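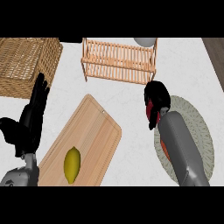 Arbeitsfläche mit Flechtkorb und hölzernem Abtropfgestell

Kunsthalle Lindsay, Virnport
Prüfliste vor Ausstellungseröffnung, mit Anmerkungen
Wechselausstellung im Obergeschoss, Malerei und Arbeiten auf Papier
Stand: März
Geprüft: Senga Moncrieff (Haustechnik)
Gegengelesen: Ross Crichton (Ausstellungsaufbau)

Kennzeichen: i. O. = in Ordnung, M = Mangel, n. g. = nicht geprüft

1. Zugänge und Rettungswege

1.1 Haupteingang, beide Flügel öffnen vollständig: i. O.
1.2 Notausgang Treppenhaus Nord: M
Anmerkung: Tür geht auf, fällt aber nicht von allein ins Schloss. Türschließer nachstellen. Bis dahin nach jedem Rundgang von Hand zudrücken.
1.3 Fluchtwegschilder beleuchtet: i. O.
1.4 Durchgangsbreite zwischen den Stellwänden: M
Anmerkung: Zwischen Wand 4 und Wand 5 fehlen 3 cm zum Planmaß. Wand 5 wird versetzt, die Beschriftung wandert mit. Crichton übernimmt.
1.5 Transportkisten aus dem Flur entfernt: M
Anmerkung: Zwei Kisten stehen noch vor dem Lastenaufzug. Gehören ins Depot, nicht in den Heizungsraum.

2. Hängung und Wandbefestigung

2.1 Sicherheitsaufhängung an allen gerahmten Arbeiten: i. O.
2.2 Schwere Formate mit doppelter Schiene: i. O.
Anmerkung: Schiene von Wisura, laut Lieferschein bis 100 kg je Meter. Das schwerste Bild wiegt fast 40 kg mit Rahmen.
2.3 Abstandshalter vor der Ostwand: M
Anmerkung: Das Seil hängt durch und liegt an einer Stelle auf dem Boden auf. Stolpergefahr. Kürzen oder einen weiteren Ständer setzen.
2.4 Vitrinen verschlossen, Schlüssel im Tresor: i. O.
2.5 Objektschilder fest, keine überstehenden Kanten: i. O.
Anmerkung: Beim Schild im zweiten Raum steht das falsche Entstehungsjahr. Kein Sicherheitsthema, bitte trotzdem tauschen.

3. Licht und Klima

3.1 Strahler fest eingerastet, Fangseile vorhanden: i. O.
3.2 Farbtemperatur einheitlich 3000 K: M
Anmerkung: Ein Strahler über dem Durchgang leuchtet sichtbar kälter. Vermutlich Restbestand aus der letzten Ausstellung.
3.3 Beleuchtungsstärke vor den Papierarbeiten: n. g.
Anmerkung: Messgerät ist zur Kalibrierung bei Cerkimel. Nachholen, bevor die Abdeckungen abgenommen werden.
3.4 Klimalogger aufgestellt und eingeschaltet: i. O.
3.5 Luftauslässe frei: i. O.

4. Brandschutz und Elektrik

4.1 Feuerlöscher zugänglich, Plombe unversehrt: i. O.
4.2 Rauchmelder nicht durch Stellwände verdeckt: i. O.
4.3 Mehrfachsteckdosen nicht hintereinandergesteckt: M
Anmerkung: Am Medienplatz stecken zwei hintereinander. Bodentank nutzen, der liegt einen Meter daneben.
4.4 Kabelbrücken verklebt: i. O.

5. Bewirtung zur Eröffnung

5.1 Speisen und Getränke nur im Foyer: i. O., Schild hängt
5.2 Arbeitsfläche sauber und standsicher: n. g.
Anmerkung: Prüfung nach Anlieferung durch den Caterer, spätestens 16 Uhr.
5.3 Messer und Glas nicht unbeaufsichtigt: n. g.
5.4 Wischtücher und Eimer an der Garderobe bereit: i. O.
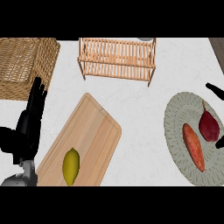 Korb und Abtropfgestell, dazu Obst und Gemüse

6. Personal und Einweisung

6.1 Aufsichten in die Räume eingeteilt: i. O.
6.2 Einweisung Evakuierung: M
Anmerkung: Zwei neue Aufsichten waren beim Termin nicht dabei. Moncrieff holt das um 15 Uhr nach, Treffpunkt Kasse.
6.3 Funkgeräte geladen: i. O.
6.4 Verbandkasten vollständig: M
Anmerkung: Pflaster fehlen, Kühlkompresse ebenfalls.

Offene Punkte vor Freigabe

Erledigt sein müssen 1.2, 1.4, 1.5, 2.3, 4.3 und 6.2. Punkt 3.3 gilt nur für den Raum mit den Papierarbeiten; der bleibt bis zur Messung geschlossen. Die Punkte 3.2 und 6.4 können am Eröffnungstag bis Mittag nachgereicht werden. Abschnitt 5 zeichnet Crichton vor Ort ab.

Rückfragen an die Haustechnik, Durchwahl hängt am Schlüsselkasten.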